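Abräumhilfe (m/w/d) für den Abenddienst gesucht

Nundivier – Speisen und Getränke bei wenig Licht
Stand: 9. Juni 2024

Wir suchen ab September eine Person, die Tische abräumt. Das klingt nach einer Aufgabe, für die man keine Anzeige mit mehreren Absätzen braucht. Wir haben es mit einer kurzen Anzeige versucht und danach fünf Probeabende erlebt, über die Réka Hegyi bis heute nur in Nebensätzen spricht. Deshalb jetzt ausführlich.

Das Nundivier hat 17 Tische, alle aus dunklem Holz, und ein Beleuchtungskonzept, das Gäste als stimmungsvoll und unsere Versicherung als Thema bezeichnet. Dazu kommt Geschirr in Farben, die im Katalog Namen wie Schiefer, Moor und Nachttanne trugen. Auf dem Tisch heißen sie alle gleich. Eine Tasse, die hinten links auf einem solchen Tisch vergessen wurde, ist für ungeübte Augen Teil des Möbels. Wer bei uns abräumt, muss sie trotzdem finden, und zwar bevor die nächsten Gäste ihren Mantel darüberlegen.

Was Sie bei uns tun

Sie gehen ab 17 Uhr durch den Gastraum und holen ab, was leer ist. Tassen, Teller, Gläser, Gabeln. Besonders Gabeln. Sie bringen alles in die Spülküche zu Thu Vũ, die dort seit 7 Jahren das Regiment führt und eine klare Meinung dazu hat, in welcher Reihenfolge Geschirr abgestellt wird. Diese Meinung ist auch Ihre Meinung. Danach wischen Sie den Tisch ab, legen neu ein und fangen von vorne an.

Eine leere Tasse erkennt man bei uns am Glanz. Fällt etwas Licht auf die Glasur am Boden, sieht man einen kleinen hellen Fleck, und dann darf sie weg. Leider glänzt ein letzter Schluck Espresso ganz ähnlich. Fragen Sie also den Gast. Ein freundliches »Darf ich?« hat im Nundivier schon manchen Abend gerettet, ein beherzter Griff schon manchen verdorben.

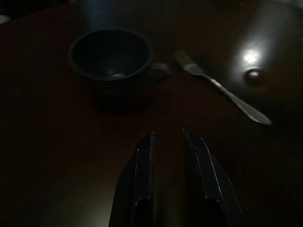
Überhaupt der Griff. Tassen werden am Henkel genommen, eine pro Finger, höchstens drei pro Hand. Wir wissen, dass Sie in Ihrem letzten Betrieb sechs geschafft haben. Wir glauben Ihnen das sogar. Unsere Tassen kommen aus der Töpferei Pesari, werden von Hand gemacht und haben Henkel in individueller Größe, was sehr hübsch ist, bis man vier davon gleichzeitig am kleinen Finger hat. Bestecke kommen auf den Teller und nicht in die Tasse. Wer eine Gabel in eine Pesari-Tasse fallen lässt, hört aus der Spülküche zuerst nichts. Das ist das schlechtere Zeichen.

Was Sie mitbringen

Gute Augen oder eine gute Brille. Ruhige Hände. Schuhe, in denen man einen Abend lang steht, ohne es den Gästen zu erzählen. Deutsch in einem Umfang, der für »Darf ich?« und die Antwort darauf reicht. Gastronomieerfahrung ist nett, aber kein Muss. Unsere bisher beste Kraft kam aus der Buchbinderei und wollte nach zwei Jahren leider dorthin zurück.

Taschenlampen sind im Gastraum verboten, auch die am Handy. Wir mussten das aufnehmen.

Was wir bieten

Eine Teilzeitstelle mit 16 Stunden pro Woche, verteilt auf drei Abende, die wir einen Monat im Voraus festlegen und dann auch einhalten. 16 Euro pro Stunde, dazu Ihr Anteil am Trinkgeld, der nach Stunden geht und nicht nach Charme. Warmes Essen vor Dienstbeginn, auf Wunsch vegetarisch, in der Küche und damit bei voller Beleuchtung. Dort können Sie auch einmal in Ruhe ansehen, welche Farbe unsere Tassen haben.

Die Einarbeitung dauert fünf Abende und ist selbstverständlich bezahlt. Am ersten laufen Sie mit, am zweiten tragen Sie nur Teller. Tassen gibt es ab dem dritten. Das Abendprotokoll führen wir im Programm Rekameck, das weniger schlimm ist, als es klingt. Eingetragen wird, was kaputtging und an welchem Tisch. Abgezogen wird Ihnen davon nichts, wir möchten es nur wissen.

So bewerben Sie sich

Schreiben Sie ein paar Zeilen an Réka Hegyi oder geben Sie diese nachmittags am Hintereingang ab, der zwischen uns und dem Weinhandel Dunstan liegt. Bitte nicht bei Dunstan abgeben, dort sammelt sich schon genug von unserer Post. Ein Lebenslauf genügt, ein Foto brauchen wir nicht. Schreiben Sie dazu, an welchen Abenden Sie können und ab wann.

Wer in die engere Wahl kommt, wird zu einem Probeabend eingeladen. Wir stellen vorher keine Tassen heimlich irgendwohin, um Sie zu prüfen. Das erledigen die Gäste.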